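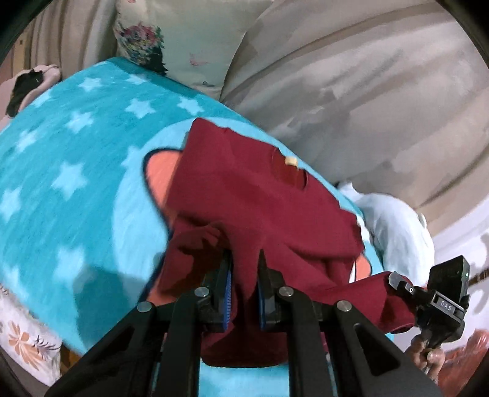
The old grain hall at Hirside should keep its timber roof and lose its later concrete floor, according to Nelli Valtonen, and the order in which the two are handled will decide whether the building can be used as a public library at all. The remark came at the presentation of the revised design for the Harawira Library in Ivmont, published on 16 May 2023.

The revision replaces a scheme that would have placed a new steel frame inside the hall and left the existing walls as an outer shell. Under the new drawings, the brick walls carry load again. The roof trusses are repaired in place, with new timber spliced in at the bearing ends where decay was recorded, and the intermediate floor is removed over the full length of the main bay. Reading areas occupy the ground level. Book storage and plant are moved to a low extension on the north side, clad in the same lime render as the yard wall.

The hall measures 585 square meters at ground level and is divided by 8 trusses at equal spacing. Its south front, which faces the former rail siding, has kept most of its original openings. Three were bricked up when the building became a parts depot and are to be reopened with fixed glazing set back to the inner face of the wall. The remaining windows receive secondary panes; the existing iron frames stay.

Objections to the earlier scheme concerned the frame's foundations, which would have cut through the brick vaults below the western end. The vaults are now left untouched. Loads from the extension go to short piles outside the footprint of the hall, and a movement joint separates the two structures. The joint is visible in the interior as a recess 100 millimeters wide, closed with a folded zinc strip.

Mereana Trevaskis questioned the handling of the roof covering. The drawings show new clay tile over wood fiber insulation, which raises the ridge and changes the line of the eaves. Trevaskis asked for a section comparing the existing and proposed profiles, and for a test panel on the north slope before the tile is ordered. Both requests have been added to the conditions.

The stair is the other open point. The current plan puts it against the east gable, where it crosses the lower part of an arched opening. An alternative placing it inside the extension would free the gable – but it would lengthen the route to the gallery and require a second door through the hall wall.

The reading room has 131 seats, most of them along the south wall. Heating is in the new floor slab, laid on foam glass gravel. Air is supplied at low level and extracted at the ridge through the existing ventilator housings.

A similar treatment of brick and timber was used at the Kurnmont malt house, where the trusses were also repaired from a scaffold deck without dismantling. Tender documents for Hirside are due in August. The roof work is to be let as a separate contract.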